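A Visit to the Packing Hall at Lundgren

Text from our members' newsletter

In March our group was invited to see the packing hall at Lundgren, where they put together sets of pens and markers for schools and offices. We were 26 visitors, most of us from small workplaces in the region, and a few who had retired from such places. I work with payroll and shift planning in a bakery, so I am not a technical person. I went there mostly to hear how the people are doing when part of their work is given to machines, and I tried to write down what they told us as exactly as I could.

We met at the gate at nine in the morning. It had snowed in the night and the bus was late, so the first coffee was short. Gunvor Midtbø received us. She has been shift leader in the hall for many years, and before that she was packing herself. She gave us visitor vests and asked us to stay inside the yellow lines on the floor. Then she told us that we could ask the workers anything, and that she would walk a little ahead so that they could answer freely. I thought this was a good start.

The old line

The first part of the tour went along the old line, which is still running. Markers arrive in deep trays from the factory in Grokthorpe, which belongs to the same owners. Large orders are simple. The trays are emptied into a feeder, the feeder lays the markers side by side, and a packing machine from Tullico closes the box. This machine was bought a long time ago and everybody speaks of it like an old colleague. It stops when the air is too dry and the cardboard bends. There is a spray bottle hanging on a string next to it.

The difficulty is with the small orders. A school may want a set with two reds, one green and no yellow, or an office wants to send back what it did not use. Returned markers come in bags, all kinds mixed, some with the cap missing. They have to be sorted by hand before they can be sold as second choice or sent for recycling. In the hall they call this work "the bags". When I asked a woman at the table how long one can do the bags, she answered that the hands can do it all day but the neck cannot.

Gunvor told us that they had 40 people in the hall when the sorting was only manual, both shifts together. The number is nearly the same now, but the people are not standing in the same places. Two have moved to the warehouse, one has taken a course and works with the maintenance, and those who retired were replaced with people who were hired for the new tasks. I asked if anyone had been told to leave. She said no, not for this reason, but that she could not promise anything for the years to come and that she had said so to the workers as well.

The trial room

Behind a glass door at the end of the hall is the room where they are trying out robots for the bags. The project has the name Plilammont. I asked several people what it means and received several answers, so I will leave it there.

Njål Hägglund is responsible for the room. He is a quiet man and he speaks with his hands. He explained that the hall does not need a robot which is fast. They already have fast machines. What they need is a robot which can take one marker from a disorder, when the markers lie in all directions and touch each other, and put it in the correct place. For a person this is so easy that one does not think about it. For a robot it is difficult, he said, mainly in two cases: when two markers lie close together, and when the thing on the table is not a whole marker.

I had expected one big arm behind a high fence, as I have seen in films about car factories. These are small arms and they work as a pair. 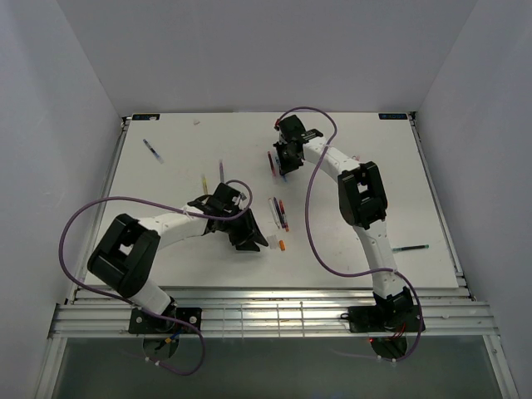
Page 9

The markers were in many colors, and three of them lay in a close row near the middle of the table, one whitish gray, one dark navy and one red. Just below the row there was an orange cap by itself, with a small whitish piece next to it. Njål said that this kind of mix is what they want, because the bags look the same. The right arm had its gripper over a blue marker, with a dark red one lying beside it, and he pointed at these two for a long time while he talked about fingers and the space that they need.

One visitor asked why there are two arms if one marker needs only one hand. The answer was that the table is wide, and that later they would like one arm to hold a marker while the other puts the cap on. They have not come so far yet. Njål was open about this. He has a notebook where every attempt has its number, and on the morning of our visit he had reached 2531. He did not want to say how many of them had gone well. He said that the number changes a lot depending on what is in the bag, and that he has heard too many sellers give one nice percentage.

What the workers said

After the trial room we were divided into smaller groups and could sit down with the workers in their break room. There was cinnamon cake. Our group talked with four people from the day shift, and I have their permission to write what they said without names.

The first had been against the project from the beginning and was still partly against it. His reason was not fear for the job. He said that the bags were the one task where people sat together and could talk, and that when you take away a dull task you sometimes take away the conversation also. Now he is more at the Tullico machine, where one must wear ear protection. He has raised this with Gunvor, and they have agreed that everyone changes place after each break, so that no one has the noisy place the whole day.

The second person had the opposite view. She had pain in her shoulder for a long time and she is glad for every bag that she does not have to open. She is one of those who help in the trial room some hours a week. Her task is to lay out the markers and to show how she would pick them up herself. In the beginning she felt foolish, she told us, because she had to explain a movement that she had never thought about. For example she always rolls a marker a little with one finger before she takes it, to free it from the neighbor. Njål had never noticed this, and he asked her to do it again very slowly. She laughed when she told it, but I think she was also proud.

The third was worried about the pay. The workers who help with the robots have a small addition to the wage, but it is written as temporary. He wanted to know what will happen when the trial is over. If the knowledge comes from the packers, he said, it should be seen in the pay of the packers. Gunvor was not in the room then, but I asked her later, and she said that the question is on the list for the next wage talks and that she herself finds it a fair question.

The fourth was young and had been there only since the autumn. He had no opinion on how it was before. He would like the robots to take the night shift, and the others told him that then he would lose the night supplement - there was some discussion about that, and the cake was finished during it.

Some practical things I noted

The workers' safety representative has a key to the trial room and can stop the work there at any time. It was used once, when the floor was slippery after cleaning.

All changes in the shift plan because of the project are put on the board three weeks before. At the bakery we have one week, and I have already mentioned this to my manager.

The course for maintenance is open to all packers and takes place in paid hours. Fewer people have applied than they hoped. Gunvor believes that the reason is the mathematics test at the start, and she wants to remove it or at least move it to later. One woman in our group, who has been teaching adults, offered to look at the test, and they exchanged telephone numbers.

They do not use the word "replace" in the papers about the project. I asked Njål about it. He said that it was the workers who asked for another word, and that he was first a bit annoyed, but that the word they chose, "move", made him write down for each task where the person would move to. In two cases he could not fill in the line, and those two tasks are still done by hand.

The way home

We left at half past one. On the bus we did not agree with each other. Some thought that it was a very slow project for so much equipment, and that a bigger company would have finished or given up. Others, and I am one of them, liked the slowness, since there was time to ask people. But I must also write that we met the workers who wanted to meet us. There were others at the line who did not look up when we passed, and I do not know what they would have said.

Those who want to see the hall can write to the newsletter and I will send the request to Gunvor. She takes one group in the spring and one in the autumn. Take shoes with a closed toe, they do not have many sizes to lend. The bus stop is on the side of the road with the gas station, not at the gate as it says on the old map.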